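From: Tomomi Yagi
To: readers list
Subject: Re: audio vs. print for the Drarska book

Huệ Tăng wrote:

> I finished Drarska last night and I'm torn about it. I listened to the
> first half and read the second half in print because my hold ran out.
> The print half felt like a much better book. Did the author find her
> feet after the sea crossing, or is it the narrator? Also, does anyone
> know if the map is in the audio edition? I was lost for the whole of
> the section in the salt towns.
>
> Huệ

Hi Huệ,

I did it the other way around, print first and then audio on my drive to work, so maybe I can help a little.

I think it's mostly the narrator. He does a fine job with the grandmother and the ferry pilot, but he reads Ilse's chapters in a flat, tired voice, and those are most of the first half. On the page she comes across as dry and a bit funny. The scene where she counts the candles for the inspector made me laugh when I read it, and in the car I almost missed it. There is also a long stretch of letters near the start, and with one person reading all of them it's hard to keep track of who is writing to whom. In print each one has a heading.

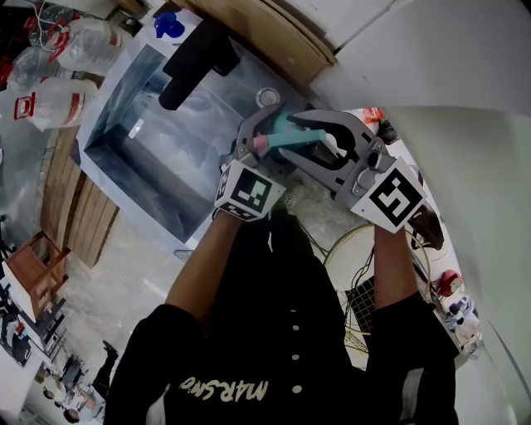
The second half has more talking in it and fewer letters, so I'd guess it would have worked better for you in audio than the first half did. The chapter on the ice is the best thing he does in the whole recording. If you get your hold back, try just that one.

On the map - the audio edition does not have it. My library's copy came with no extra files at all. The hardcover has it on the inside of the front cover, and the paperback moved it to the page before chapter one, in black and white and quite small. The salt towns run north to south in the order she visits them, apart from Pumberg, where she goes twice. Once I knew that, the section was easy to follow. The second visit to Pumberg is the one with the broken clock.

Gervasio asked last month whether Drarska stands on its own or whether you need to read Plarnumance first. I meant to answer and forgot. You can start with Drarska. The two share a setting and one minor character, the glassmaker, and he gets introduced again from scratch. Reading Plarnumance first will spoil nothing in Drarska, but Drarska does give away how the siege ends, so if you care about that, go in order of publication. Plarnumance is the longer one, close to 800 pages in my edition, and the first 100 are slow. I liked it more in the end, but I had to start it 2 times. 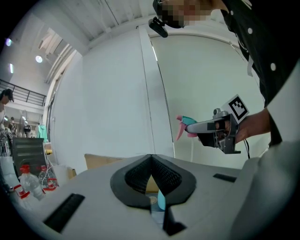 For what it's worth, I thought the ending of Drarska was rushed. Everything with the brother is settled in six pages, after he has been missing for most of the book. Xóchitl argued here that he was never the point and that the book is about the two sisters. I went back and reread the last chapters with that in mind and I still want one more scene with him. The sisters' last talk is very good, though, and I won't complain about that part.

Has anyone read the new novella yet? I have seen it listed for September and also as already out, and my bookstore couldn't tell me which was right. I'd like to know if it's worth buying on its own or if it will end up in a collection.

Jennylyn, you asked for something shorter for the next group read. I'd put in a vote for a single volume this time. Two series in a row is a lot for people who joined recently, and I still have a stack of library books to get through before I start anything with a family tree in the front.

Huệ, I have the paperback and I'm done with it. If you want to reread the first half in print, send me your address off list and I'll put it in the mail.

Tomomi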